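Table Service, Unit 2: Laying Out a Tray
Handout, Mahnaz Babaei

A tray is laid on a covered table, with the kettle and tissues at the back and the middle left free for the tray. Smooth the cloth by hand first. A printed cloth is fine for practice – it hides small stains.
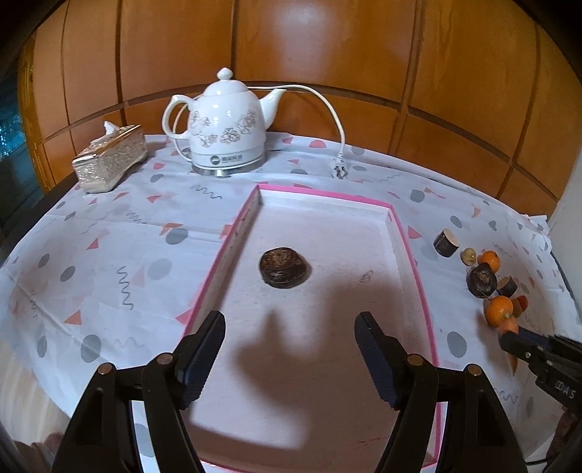 Keep the kettle unplugged until the water is wanted, and lay the cord along the wall. A shallow tray with a raised rim is easier to carry than a flat board.

Sorting the food
1. Put everything out on the cloth before anything goes on the tray.
2. Keep fruit and vegetables together on one side, jars and cups on the other.
3. Pick up long vegetables one at a time. Carrots are held upright, tip down, and looked over before they are set down. 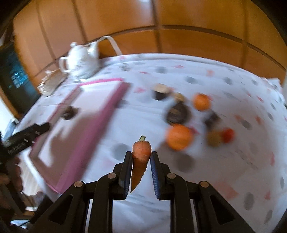
4. Place the heavy items first, near the center of the tray.
5. Write your layout on the Pledley sheet and give it to Zoltán Bakos before the January practical.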